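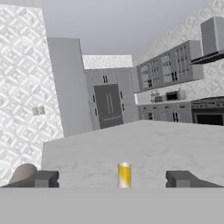 Yellow can on the counter, render.

May 2023, Friday. Kisitz kitchen, drawer run left of the sink.

Drawer 3 still binds in the last bit of travel. Pulled it, checked the carcass: 581 at the front, 2 mm less at the back. So the back panel was cut short, runners are fine. Marilou had already swapped the runners once for nothing, sorry.

Packed the left runner out with veneer strip at the rear screw. Better. Not great. Wants a proper shim, ask Jerome if any of the thin ones are left from the Semwal job.

Doors -- second coat on the shaker fronts, orange peel on the tall larder door only. Sanded back, respray Monday. Gun pressure was probaly too high, didn't write it down last time either!!

Plinth height: client now wants the taller one. Drawing still says the old size, Sabine to reissue before anybody cuts. Do NOT cut from the December print.

Hinges from Drirenen came in, 63 in the box, short for both kitchens. Akihiko calling them.

Worktop template moved to Tuesday pm. Scribe at the window wall is ugly, wall bows out in teh middle -- take the long straightedge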